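How I Make Cold Brew Coffee at Home (Without Any Special Gear)

June 2022

I used to buy my cold brew from the little Turico stand on my way into Clitevdale, and I loved it, but my wallet did not. So last summer I started making it in my own kitchen and now I have a jar going pretty much all the time. It's so easy that I feel a little silly writing it up, but enough of you asked!

What you need: 100 grams of coffee, 600 grams of cold water, a big jar with a lid, a strainer and some kind of cloth or paper filter. A kitchen scale helps a lot (mine is an old Plustero with a cracked button and it still works fine).

Grind the coffee coarse. I mean really coarse, like raw sugar or chunky sea salt. My first batch was ground way too fine and it came out muddy and took forever to drain. If you're buying it ground, ask for French press and you'll be close enough.

Put the coffee in the jar first, then pour the water over it slowly. Some of the grounds will float up in a big raft on top – give it a gentle stir with a long spoon until everything looks soaked. Lid on, and into the fridge it goes.
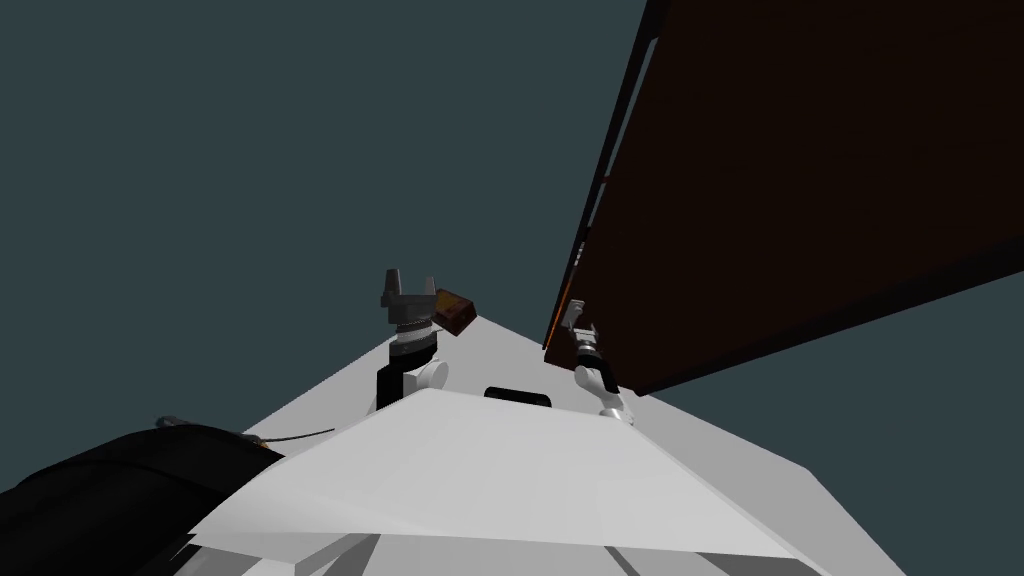 A white robot with two arms, in a computer rendering.

Now you wait. I start mine after dinner and strain it the next day around lunch. Longer is okay, but if I forget it for a whole extra night it gets a woody taste I don't care for. You can leave it on the counter if you want it to go faster, though I like the fridge flavor better (smoother, a bit more like chocolate).

To strain, I go in 2 rounds. First I pour everything through the plain metal strainer to catch the big stuff. Then I line the strainer with a wet paper filter and pour it through again. Please don't squeeze the filter! I know it's tempting when it slows to a drip, but squeezing pushes all the fine silt through and you'll be chewing the last sip.

What you've got now is a concentrate, so it's strong. I use equal parts concentrate and cold water over ice, or milk when I'm feeling fancy. For a big pitcher, start with 200 grams of concentrate, add the same amount of water, taste it and go from there.

It keeps for a week or so in the fridge with the lid on tight. The used grounds go straight into my compost bucket. I'm going to try a batch with orange peel in July, and I'll add a note down here if it's any good.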